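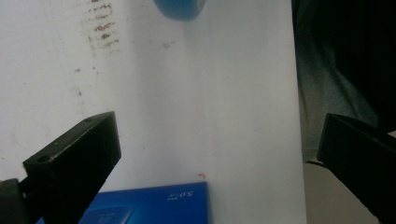

**Wanted: people who don't believe cleaning labels**

Pralberg is looking for 18 participants for a stain removal trial, starting in September. If you already think every spray on the shelf works wonders, this probably isn't for you. We want people who have scrubbed at a mark, read the back of the bottle, scrubbed again and felt lied to.

The work is dull. You sit at a white surface with brown stains on it, you treat them the way the instructions tell you to, and you write down what you see. Then you do the next one. Some marks are streaks, some are little specks, and the specks are usually the ones people argue over. "Looks cleaner" is not an answer we can use. Tell us which part changed and how much.
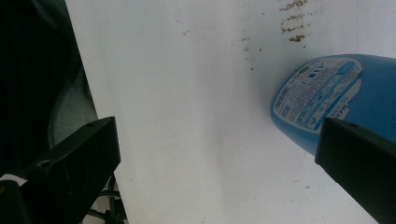 You will get two products, Jodano and Moser, poured into plain cups so you can't tell which is which. One of the cups may hold tap water. We have our doubts about both makers' claims, and about a few of our own earlier results too. The last round had 339 score sheets and far too many of them gave top marks to everything.

Small print matters to us, so you need to be able to read it, with glasses if you use them. We also ask you to look hard at a surface before you start. Wear gets mistaken for dirt all the time. Pale scuffs on blue, like the short slanting streak and the fainter smudge near the middle in the close-up, can look like leftover residue to someone in a hurry. If you aren't sure what a mark is, write "not sure." We trust that more than a guess. 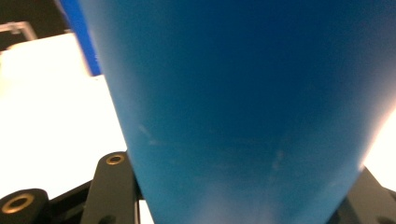 Pay is $200 for the full trial, paid at the end. There is no bonus for liking anything. Sessions are held at our Pletley site and you must make all of them.

Please don't apply if you:

- work for a company that makes or sells cleaning products
- have skin or breathing trouble with household cleaners
- can't stand repeating the same job

To apply, write us up to 500 words on a cleaning product that let you down. Skip the résumé. Mail or drop it off at the Pralberg front desk, Pletley, with a phone number we can reach you at. The pale blue of a scuffed surface won't be scored in this trial, only the stains on white, so there is no need to practice on your own cups and bowls.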